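Can a robot tidy the living room yet? Tips and straight answers
Wed 2 September

Lots of mail since the July page on robot vacuums, most of it the same question. Vacuums fine, mops fine-ish, but when does something pick the stuff UP off the floor? Short answer, sort of, slowly, with you standing by. Longer answer below, with tips for getting a room ready, which help even if you never let a machine past the front door.

What they can do now

Soft things, one at a time. Throw pillows, a folded towel, socks if they're not in a ball. Two arms help a lot with pillows, one end each. Put it back on the couch, done. Squared up and fluffed? No. You'll get a pillow on a seat, maybe face down.

Floor pickup is harder than couch pickup. The arm has to get low, the pillow is up against something, and there's usually a cord right there. A pink pillow down by the armrest with a fan next to it is about as ordinary as a mess gets, and it's a fair test.

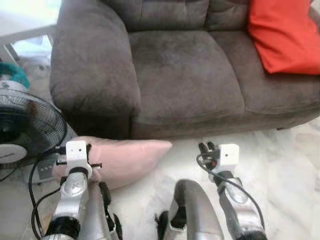 Pillow on the floor, orange one still on the couch. Two arms, one small job.

Speed. Don't expect much. The Nelano demo unit I watched took 3 minutes on one pillow, start to finish. I do it in the time it takes to walk past. But it did it while I was making lunch so, fair enough.

Price. The Jenetti arm kit is listed at $3,233 and that's arms only, no base, no wheels. Sabbagh has a rental plan, haven't tried it. Wait if you can wait.

What they can't do

Sort trash from not-trash. A bag with something in it, a bag with nothing in it, same thing to a machine. Anything thin and flat on tile, like paper scraps or wrappers. Sweep those yourself first, 30 seconds with a broom.

Clear plastic is the worst. Hard to see, hard to grip, slides around.

Emptying a full basket. Tying the bag, no chance.

Behind furniture. If your arm barely fits, theirs doesn't.

Getting the room ready

Cords first. Always cords. Run them along the wall and tape them or clip them. Power strips go behind the couch or up on a shelf, not out front where the pillows land. I've said this for kids and for vacuums and now I'm saying it for arms.

Move the fan. Turn it off, then move it. Grilles catch sleeves, cables, pillow corners, everything. A yard of clear floor on the working side of the couch is plenty.

Empty the basket before it gets to the rim. Once bags are poking out the top, the next one goes on the floor and stays there.
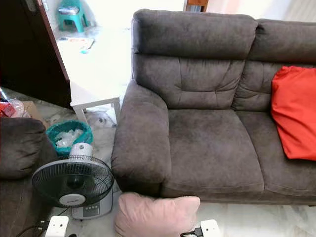

Pick one spot for each thing and stick to it. The machines do much better when "away" means the same place every time. So do husbands. A stool is not a spot, it's where stuff goes to wait.

Wipe down microfiber before you start fluffing. Barely damp cloth, tiny drop of dish soap, go with the nap, let it dry all the way, then a soft brush. Check the care tag frist, some of them say no water at all.

Bright windows. Cameras don't love glare, neither do I. Pull the curtain halfway during the day if the thing keeps missing what it reaches for.

The 15 minute version, no robot

Trash out. Cords back. Everything soft off the floor and onto the couch. Sweep toward the door. Then the pillows, a good whack each, corners up. Fuzzy covers go in the wash cold, inside out, zipper closed, and please not with towels, you'll be picking lint for a week.

Shiny tile shows every crumb near a window so do that end last.

So should you buy one

For a regular home, not this year, is my feeling. If bending down is hard for you it's a different story, and I'd look at the Grodidlow loan program before spending anything. A $12 reacher grabber picks up a pillow too, and it fits in the closet.

Bathrooms I haven't even touched. Wet floor, small space, glass bottles, I wouldn't want an arm swinging in there. Laundry folding is getting its own page, I have a pile of notes and most of them are complaints. If you've had one of these in your house for more than a weekend, write and tell me what it did with the cords. 1,851 of you get this by email now so I can't answer everyone but I do read them al.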